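Last updated: Mar 16, 2022

Quick one, dinner's on. Finally got the arm doing something in the sim before I bolt the real one down in the garage. Spent most of August mucking around with the base plate and the colour of the floor, of all things. Damian Wallner at the Ponlow workshop told me to sort the reach first. He was right, annoyingly.

Board is modelled with the full grid of dots, bolted at the corners. Plate at one end, tray at the other, gripper over the tray. Arm comes in at 28 kilos with the mount so the bench at home needs bracing. Timber's cut. Screws are not, er, bought. Spent $566 so far, wich I have not mentioned to anyone in this house.

Next job is the Futov controller and re-doing the cable run, 700 mm wasn't enough.
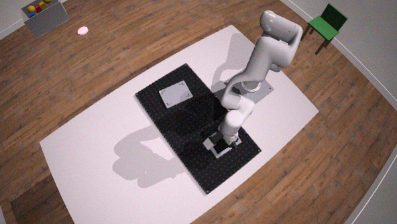

Do you need a proper controller for the first tests? A cheap one will do at low speed, just wire the e-stop in before anything else.

More when the brackets turn up.

Contact | © Prokska Shed Notes | Back to top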